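Londach Conversation Cards for Couples, Second Edition
Item no. 2602
Maker: Londach
In stock, ships from our Zidden warehouse

These cards are made for two people who already know each other a little and would like to know each other better. Maybe you had three or four dates and the usual topics are finished. Maybe you live together for many years and the talk at dinner is only about bills and who will pick up the car. In both cases you take one card, read it aloud, and the other person answers first.

The box has 80 cards in 2 levels. The green level is light: food, childhood, travel, bad jobs. The blue level goes deeper, with money, family, jealousy, and what each of you needs after a fight. We advise to stay with green for the first evening. A card can always be put back without explanation, and this rule is printed on the lid.

In the second edition we changed 11 questions. Customers wrote to us that some of the old ones sounded like a job interview, and we agreed with them. The questions about former partners are now all in the blue level. 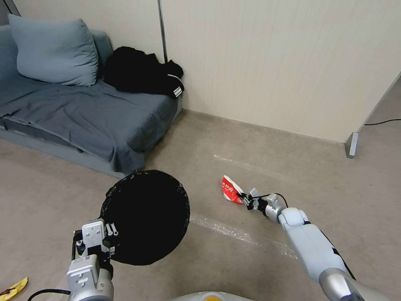 Masilela writes in a review that the green cards were almost too easy for a couple married so long, but the blue ones kept them at the table until after midnight, and one question about saving money they had to continue on Sunday. The same review asks for more cards about children. We are preparing a small family add-on, which should come in March.

Details
Card size: same as normal playing cards
Language: English
Players: two
Recommended age: adults
Box: hard cardboard with a lift-off lid

Good to know
The cards are not therapy and do not replace it. If a topic is painful for one of you, please leave it for another day. There is no score and no winner.

Returns
You can return the box when the inner wrap is still closed. If cards are missing or printed badly, write to us with the item number and we send a new box free of charge.

Customers also bought
Gerken Date Night Notebook
Londach Conversation Cards for Friends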